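Ten minutes with the woman behind Holtudetti

She does nails out of a back room in Wavudholm and makes her own polish at the kitchen table. We caught her between clients, so this is short. Kettle on, phone buzzing the whole time.

How did a polish line start with one bad bottle of red? "I bought a red that went on pink. Three coats, still pink. I took it back and they said shake it." She laughs. "I shook it."

Holtudetti is up to 45 shades now. Mostly creams, a few shimmers, no chunky glitter. "I hate taking it off. Foil, cotton, acetone, half an hour of my life. I won't sell people that."

Best seller is Ahonen, a dusty plum that dries a shade darker than it looks in the bottle. She made 272 bottles in August and had none left by the end of the month. The one she wears herself is Grarnarance, a burnt orange with a bit of brown in it. "People see it on the shelf and walk right past. Then they see it on my hands and want it." Two thin coats, she says, and wait in between. Really wait.

On chips: "It's the base coat. Or it's hand cream. Wipe the nail with remover first, even if its clean, even if you just washed your hands." She also caps the tip with every layer and doesn't do hot baths the same night. Top coat again on day three.

Gel? She does it for clients who ask. Doesn't wear it. "I change color too much. I'd be soaking them off every other day."

Her most asked question is how to do the left hand if you're left-handed. Do that one last, rest your pinky on the table, move the finger insted of the brush. Clean up with an angled eyeliner brush - a cheap one is fine, hers cost less than a coffee.

Next up is a set of greys for fall, still in testing. One of them is streaky and she's almost ready to drop it. "Almost. I've got 53 little test jars of grey. My sink is grey."

Then the doorbell went and that was that.

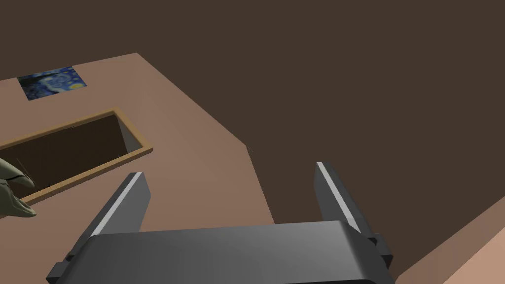
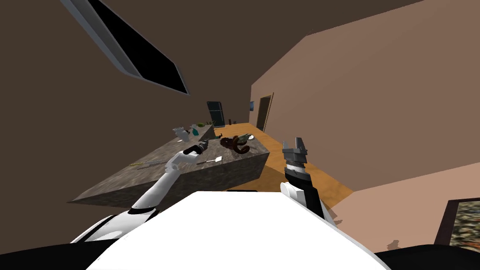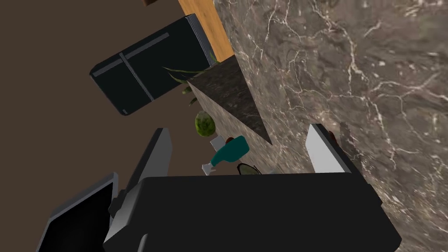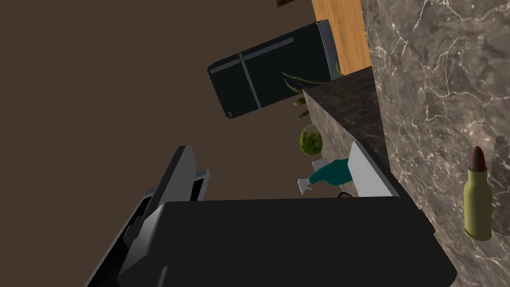 Filed under: Nails, Interviews, Indie Polish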